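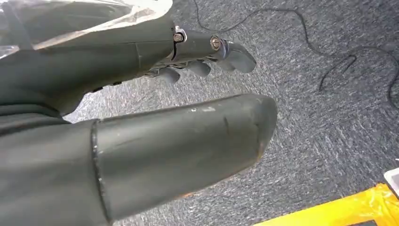
플로브사이드 그레데브소프 사업장 업무자동화지원팀

책상형 로봇과 함께 소형 기기 분류하기: 담당자용 작업 안내

최종 수정 2022년 9월 30일

반납 기기 분류 업무는 지난 2월부터 로봇과 담당자가 책상 하나를 사이에 두고 나누어 하고 있습니다. 이 페이지는 분류 책상에 처음 배치되는 직원을 위한 것입니다. 로봇 프로그램을 수정하는 방법은 다루지 않습니다. 그 내용은 운더로프 관리 화면 안내를 보십시오.

예전에는 한 사람이 기기를 꺼내고, 상태를 보고, 칸에 넣고, 대장에 적는 일을 모두 했습니다. 지금은 집어서 칸에 넣는 동작을 로봇이 맡고, 담당자는 판정과 기록을 맡습니다. 손이 덜 가는 대신 화면을 보는 시간이 늘었습니다. 처음 며칠은 로봇의 속도가 답답하게 느껴질 수 있는데, 대신 집어 주기 시작하면 기록 순서가 어긋납니다. 기다리는 동안 다음 기기의 반납 사유를 읽어 두면 됩니다.

시작하기 전에

손가락형 손을 쓰는 날에는 관절 나사부터 봅니다. 나사 머리가 올라와 있거나 손끝에 이물질이 붙어 있으면 작업을 시작하지 말고 팀에 알립니다. 표면의 긁힘과 얼룩은 점검 대상이 아닙니다. 손끝 안쪽이 닳아 물건이 미끄러질 정도가 되었을 때만 교체를 신청합니다. 비닐이 손가락 관절 사이로 말려 들어가지 않는지도 확인합니다.

바닥의 케이블은 발로 밀지 말고 손으로 옮깁니다. 의자 바퀴가 지나는 자리에 케이블이 있으면 먼저 치우고, 로봇 쪽으로 이어진 것은 그대로 둔 채 팀을 부릅니다. 케이블을 임의로 뽑으면 그날의 작업 기록이 저장되지 않습니다.

책상 준비

1. 칸막이 상자를 책상 앞쪽, 로봇에서 가까운 쪽에 놓습니다. 상자는 비운 상태로 시작합니다. 전날 남은 기기가 있으면 대장에 이월로 적고 따로 보관합니다.

2. 태블릿은 담당자 쪽으로 세웁니다. 케이스 덮개를 접어 받치고, 화면 밝기는 자동으로 둡니다.

3. 멀티탭은 로봇의 작업 범위 밖에 둡니다. 흰색 충전선이 칸막이 상자 위로 지나가지 않게 정리합니다.

4. 무선 조종기는 선반 위에 둡니다. 앉은 자리에서 손을 뻗어 닿는지 직접 확인하십시오. 조종기를 서랍에 넣거나 다른 책상으로 가져가지 않습니다.

5. 물병은 책상 뒤쪽 구석에 뚜껑을 닫아 둡니다. 컵은 올려놓지 않습니다.

6. 전표와 출력물은 선반 쪽에 모읍니다. 종이가 상자 근처로 밀려오면 로봇이 칸 경계를 잘못 읽는 일이 있습니다.

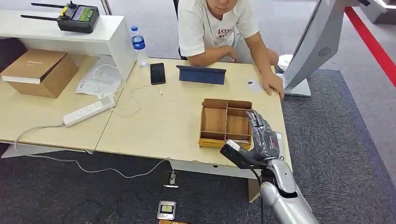 분류 책상. 담당자는 로봇 맞은편에 앉고, 칸막이 상자는 책상 앞쪽에 둔다.

기기 한 점을 처리하는 순서

먼저 태블릿에서 접수 번호를 엽니다. 로봇이 기기를 들고 상자 쪽으로 오면 화면에 판정 단추가 나타납니다. 단추는 정상, 수리, 폐기, 보류입니다. 담당자가 누르기 전까지 로봇은 기기를 든 채 기다립니다.

판정은 눈으로 본 것과 반납 사유를 함께 보고 정합니다. 둘이 다르면 보류를 누르십시오. 보류가 많다고 해서 평가에 불이익이 가지는 않습니다. 도입 초기에 이 점을 분명히 해 두지 않아서 애매한 기기가 정상 칸으로 들어간 적이 있었고, 2월 점검에서 그런 기기가 11점 나왔습니다.

단추를 누른 뒤에는 손을 상자 위에 두지 않습니다. 팔뚝을 책상 가장자리에 걸치는 것은 괜찮지만, 손이 상자 쪽으로 나가 있으면 로봇이 움직임을 늦추거나 멈춥니다. 로봇이 기기를 놓고 팔을 거두면 칸 안에 제대로 들어갔는지 보고 확인을 누릅니다. 기기가 칸막이에 걸쳐 있으면 다시 놓기를 누르고, 그래도 안 되면 일시 정지 후 손으로 바로잡습니다.

칸이 차면 교체 요청을 누르고 상자를 비웁니다. 칸마다 쌓을 수 있는 높이는 칸막이 높이까지입니다.

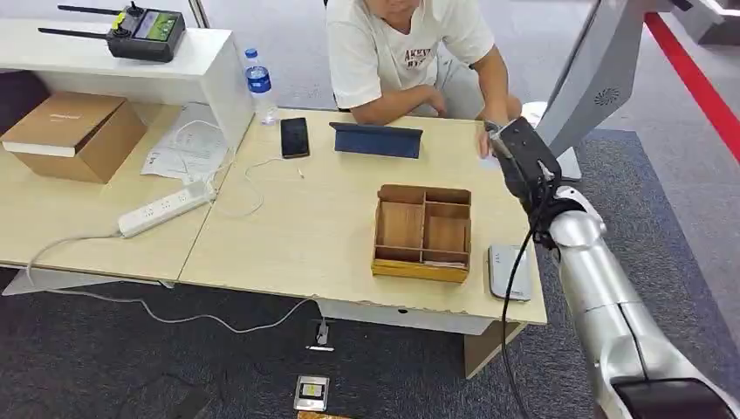

읽는 시간 3분

집게로 바꾸어 작업할 때

납작하거나 각진 기기가 많은 날에는 두 손가락 집게를 씁니다. 교체는 마에스 교육을 마친 직원만 할 수 있고, 분류 담당자는 교체가 끝난 뒤 관리 화면의 표시가 집게로 바뀌었는지만 확인합니다. 표시가 바뀌지 않은 상태에서 시작하면 잡는 힘이 손가락형 기준으로 들어갑니다.

집게 작업에서는 담당자의 손과 집게가 책상의 같은 쪽에 모이기 쉽습니다. 오른손으로 태블릿을 누르는 직원은 태블릿을 왼쪽으로 조금 옮겨 놓으십시오. 집게에서 내려오는 케이블을 책상 모서리에 걸어 두지 않습니다.

로봇이 멈추었을 때

화면에 사유가 나오면 그대로 따릅니다. 사유 없이 멈춘 경우에는 다음과 같이 합니다.

조종기 화면이 켜져 있는지 봅니다.
기기를 들고 있으면 빼내려고 당기지 않습니다. 관리 화면에서 놓기를 선택하고, 아래에 손 대신 완충 패드를 받칩니다.
다시 시작은 3회까지만 시도합니다. 그 뒤에는 수기 분류로 전환하고 팀에 연락합니다.
수기 분류로 바꾼 시각을 대장에 적습니다.

수기 분류 양식은 종전과 같습니다. 로봇이 들어온 뒤 배치된 직원은 이 양식을 써 본 적이 없을 수 있으니 첫 주에 한 번은 처음부터 끝까지 작성해 보기를 권합니다.

하루 작업량과 교대

분류 책상의 하루 기준은 400점입니다. 이 가운데 담당자가 직접 들어서 다시 보아야 하는 기기는 지난 집계일에 126점이었습니다. 접착식 라벨이 붙은 기기와 부속이 따로 노는 기기가 대부분이었고, 이런 것은 당분간 사람이 보는 쪽이 빠릅니다.

교대할 때는 진행 중인 기기를 끝낸 다음 일시 정지를 누르고, 다음 담당자가 자기 계정으로 들어온 것을 본 뒤 자리를 비웁니다. 계정을 그대로 넘기면 판정 기록이 앞사람 이름으로 남습니다. 인수인계 내용은 보류 기기의 접수 번호와 멈춤이 있었던 시각만 적으면 충분합니다.

오래 앉아 화면을 보게 되면서 목과 어깨가 불편하다는 의견이 들어와 있습니다. 예전 작업에는 상자를 나르고 일어서는 동작이 섞여 있었지만 지금은 그런 일이 줄었습니다. 그래서 분류 책상 근무는 오전과 오후를 나누어 서고, 나머지 시간에는 입고나 검수로 이동합니다. 교대표를 바꾸고 싶은 직원은 전날까지 신청하십시오.

작업을 마칠 때

상자를 비우고, 로봇을 대기 자세로 보낸 다음 태블릿에서 마감 단추를 누릅니다. 조종기는 충전 상태를 보고 선반에 되돌려 놓습니다. 판정 단추의 이름이나 순서에 대한 의견은 태블릿의 의견 메뉴로 보내 주십시오. 보류 단추도 담당자 의견으로 추가된 것입니다.

관련 문서: 운더로프 관리 화면 안내, 수기 분류 양식, 분류 책상 교대표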